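Ticket: Zelle Urport 2, Greifer verliert Scheiben beim Anheben
Gemeldet von: Yaqin Jin
Bearbeitet von: Zeyu Guo
Status: in Beobachtung

Fehlerbild
Der Greifer fasst die Metallscheibe, beim Hochfahren kippt sie zur Seite oder rutscht ganz heraus. Von 100 Zyklen in der Frühschicht sind 5 so ausgefallen. Keine Fehlermeldung an der Steuerung, die Greifkraft wird als erreicht gemeldet.

Erste Prüfung, 9:40 Uhr
Innenflächen beider Finger mit Isopropanol abgewischt, auf dem Tuch war ein leichter Ölfilm. Schrauben der Finger nachgezogen, links ließ sich eine noch fast eine Viertelumdrehung drehen. Danach Nullpunkt des Greifers neu angefahren. Schließgeschwindigkeit unverändert gelassen.
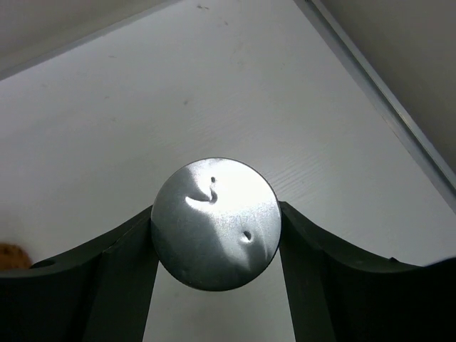

Der Griff muss an beiden Rändern anliegen, die Scheibe steht dabei hochkant zwischen den Fingern. Im Programm war die Greifposition um 2 mm zu tief eingetragen — vermutlich noch vom alten Teil aus Brokstead. Wert korrigiert und unter neuem Namen gespeichert, die alte Version liegt weiter auf der Steuerung.

Testlauf, 11:15 Uhr
Nahezu 600 Zyklen ohne Verlust, dann von Hand gestoppt wegen Schichtübergabe an Shiyu Zhong.

Offen
Ersatzfinger bei Nurari angefragt, Antwort steht aus. Bis dahin Innenflächen bei jedem Schichtbeginn reinigen und Schrauben prüfen. Bei erneutem Ausfall bitte Uhrzeit und Zyklusnummer hier eintragen.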